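Products Teaching Systems Simulation Downloads Support Contact

Skomstead Remote Teaching Station

The Skomstead station is a software and hand-controller package for teaching manipulation tasks by demonstration. An operator guides a robot arm through a task, the station records the motion, and the recording is exported for playback or for training a control policy. The same controller drives either a physical arm or the simulated cell supplied with the package.

Operating modes

Hand guiding. The arm is placed in a compliant state and moved directly by the operator. Joint positions are logged continuously. This mode requires an arm with torque sensing at each joint and is not available in the simulator.

Remote control. The operator holds the Briltton hand controller. Hand motion is mapped to tool motion at a scale set in the session menu. Releasing the grip switch stops the mapping and holds the arm in position, so the hand can be moved back to a comfortable place before continuing. Orientation can be locked for tasks that need only straight-line motion.

Recording runs at 30 samples per second in both modes. Each demonstration is stored as a separate file with joint positions, tool pose, gripper command and a pass or fail flag entered by the operator. One session holds up to 2,000 demonstrations.

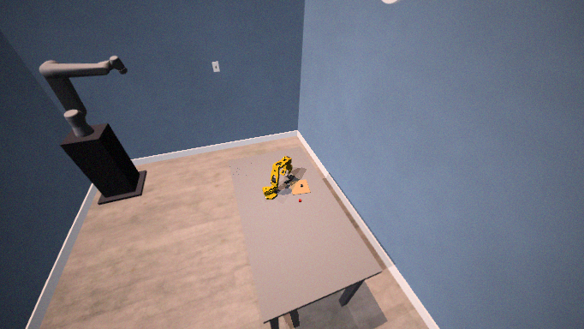
Simulated cells are built in the Nogueira scene editor. A cell consists of a room, an arm with its mounting, work surfaces and task objects, and each can be edited without changing the others. The start pose should keep the arm clear of the work surface, as with the gray arm raised on its black pedestal, and the pedestal height should be checked against the height of the tabletop before the first session. Small items such as the red cube can be given a fixed start position or a random one inside a marked area. Random placement is recommended for policy training. Task objects that lie outside the reach of the arm are reported when the cell is saved, and the editor does not correct them automatically.

Reset behavior

At the end of a demonstration the operator presses the reset button. The simulator returns the arm to its start pose and places the objects again. With a physical arm, only the arm is returned, at reduced speed, and objects must be replaced by hand. The return path is not checked for collisions with items added to the work area after calibration.

Supplied items

Briltton hand controller, wired
Interface unit with power supply
Skomstead recording software, one seat
Nogueira scene editor with 11 starter cells
Calibration plate for physical installations

Requirements

The host computer needs a dedicated graphics card and a wired network port. Wireless connection to the arm is not supported. Drivers are included for 23 arm models. For other arms, the Lillton adapter library gives access to the joint command interface, but the customer is responsible for setting speed and force limits.

Recordings made with software released before January use the old gripper scale and must be converted before they are combined with new ones. The converter is in the Downloads section. It writes new files and leaves the originals in place.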